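FOR IMMEDIATE RELEASE

Odville Pickle Fair Returns After a Year Off, Somewhat Larger and No More Dignified

ODVILLE – Saturday, December 4, 2021 – The Odville Pickle Fair will be back in the Grange Hall this winter with 10 judged classes, a longer brining workshop and a firm new policy on glitter. Doors open at 9 a.m. and close when the rye bread is gone, which in past years has been shortly after lunch.

The fair is run by Grokura, the Odville pickling company that started in a rented church kitchen and still smells like it. Entries are open to anyone who made the pickle themselves. Store-bought pickles moved into a nicer jar will be found out, as they were in the final round of the last fair, when the judges recognized the supermarket's dill.

"We had a year to think about what the fair should be," said Jinfeng Long, who founded Grokura and has judged the sour class from the start. "We thought about it very hard and decided it should be mostly the same, with better parking."

The parking is in fact better. The lot behind Barnevia, the garden center next door, will be open to fairgoers all day. Barnevia asks that people not drive over the bulbs.

Classes this year include full sour, half sour, bread and butter, mixed vegetable, hot, fruit, relish, junior, and the open class for things that don't fit anywhere else. The tenth is new: pickled olives and other small green items, added after a string of letters from one household on Lu Street. The letters were polite, but they did keep coming.

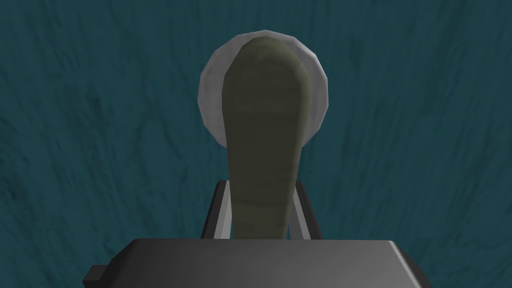
An olive-green object held upright before a round white disc, in a computer rendering.

Judging is done blind, by taste, crunch and clearness of brine. Labels are covered with brown paper before the jars reach the table. Decorations are allowed on the outside of the jar only, and glitter is now banned altogether. Grokura would prefer not to discuss the glitter any further.

The brining workshop will be led by Tianyou Ye, who runs Grokura's test kitchen. It covers salt, temperature, how to keep vegetables under the surface, and when to throw a batch away. There are 200 places. Everyone who attends goes home with a starter jar and a printed sheet of instructions, revised to remove the step that told readers to "wait until it seems right."

"People are scared of their first batch, and then they're far too relaxed about their second," said Ye. "I'd like to move some of the fear to the second."

The last fair drew about 900 people and one goat. The goat will not be admitted this time without a ticket.

Admission is $7 at the door and free for children and for anyone entering a jar. Entry forms can be picked up at the Grokura shop on Lu Street or at the Barnevia front desk. Jars must be dropped off at the Grange Hall by noon on the day before the fair, with lids tight. Fair dates and workshop times are posted in the shop window.

About Grokura
Grokura makes fermented and vinegar pickles in Odville and sells them in shops, at markets and through a small window on the side of the building. The window opened in October and has a bell. Please ring it once.

Press contact: Jinfeng Long, at the Grokura shop, Lu Street, Odville. Mornings are best.

###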